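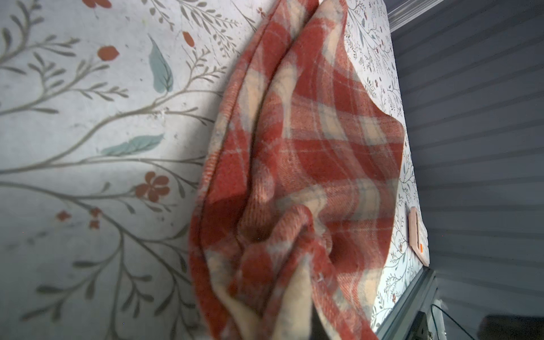
Vallarley Home Warmth Program
Second Progress Report to the Marín Fund
18 Oct 2021

1. Period covered

This report covers work carried out under the grant from the beginning of June to the end of September. It follows the order of the work plan agreed with the Fund. Spending is reported separately in the financial return.

2. Home visits

The program offers older residents of Vallarley a visit to check how well their homes hold heat. A visit normally takes two hours. Staff look at windows, outside doors, loft access, heating controls and any rooms the resident has stopped using in winter. The resident receives a short written list of suggested repairs, with the most urgent first.

Visits were completed at 22 homes during the period. The work plan called for this number by the end of September, and the target has therefore been met. Most requests came through the clinic on Drasum Road, where leaflets were placed at the front desk. The leaflets sent by mail brought in far fewer requests, and we do not plan to repeat the mailing.

Drafts at the front door were the problem most often recorded. Older sash windows came next. In several homes the thermostat had been placed in a hallway next to the door, so that the heating ran for long periods while the living room stayed cool. Moving a thermostat was not included in the original list of approved repairs. The Fund agreed in August that it could be added, and we are grateful for the quick reply.

3. Repairs

Repairs have been finished at 10 homes. The work consisted mainly of door seals, window strips and pipe covering in unheated spaces. Repairs at a further seven homes have been approved by the residents and are waiting for a date.

Progress on this part of the plan is slower than expected. Omover, the contractor for the window work, had difficulty obtaining the correct seal for older frames, and deliveries were late in both July and August. The contractor has now found a second supplier. We expect to clear the waiting list before the first hard frost, although this depends on the weather allowing outside work to continue.

Two residents decided against repairs after their visit. Both had concerns about disruption in the home. They have kept their written lists and may come back to the program at any time before the grant ends.

4. Advice sessions

Advice sessions on heating bills were held at the Vallarley library. Attendance was low in June, when few people were thinking about winter, and improved in September. Questions were mainly about payment plans and how to read a meter. The printed guide has been revised to cover meter reading more fully, and the type has been made larger at the request of those attending.

5. Changes requested

We ask the Fund to approve one change. The budget line for mailing has around half of its amount left. We would like to move this balance to repairs - the total grant would stay the same. A revised budget sheet is attached as Annex B.

6. Next period

Work from October will center on the outstanding repairs and on follow-up calls to every home already visited. Residents will be asked which rooms they are heating and whether the seals are holding. The results will be set out in the third report.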